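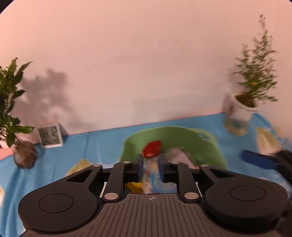 *Photo: Puketti, March issue*

# "The broth does not wait for me"

Nga Quách opens the door of Cù at 7 in the morning, but her work starts much earlier. The soup shop stands on a side street in Drarkano, between a shoe store and a bank office which is closed now for two years. When I came she was already peeling ginger, and she asked me to sit where I would not be in the way.

She was not always a cook. For 16 years she did the accounts at Furnon, a company that sells window parts. "It was a good job and I had good colleagues," she says. "I left because my mother became ill and I needed to be at home in the afternoon. Later she was better, and I did not want to go back."

Her mother taught her the broth, but without a recipe. I asked how one learns in such a way. "By being wrong," she says. "She tasted it and put the spoon down, and she said nothing. So I had to guess. Was it the salt? Was it the onion? One time it was the pot, she did not like my pot."

The menu has 11 soups in winter and fewer in summer. I wanted to know which one is sold the most, and she looked a little sorry about the answer. "The plain chicken. I make a sour fish soup that takes me two days to prepare, and people say it smells very nice, and then they order the chicken."

We spoke also about money, which she does not mind. In the first winter she almost closed. The rent went up and the heating was old. She kept the shop by selling broth in jars to take home, and this is still a large part of what she earns. The jars come back on the next visit, mostly clean. "Some people return them with something inside," she says. "Plums, or dill from the garden. I have never asked for it."

Her mother is 65 and comes in once or twice a week. She sits near the kitchen and has an opinion about the noodles. I asked Nga if it is difficult to work with family so close. She thought for some time before she answered. "It is more difficult when she does not come. Then I taste the broth and I think it is good, but I am not sure."

Before I left I asked about a second shop, as I had heard people in town talk about it. She laughed and wiped the counter. "They talk about it more than I do. I have one stove that works well and one that I must hit. First I will buy a stove."

The fish soup was on the board that day. I ordered it, and I can recommend it, though it is quite sour.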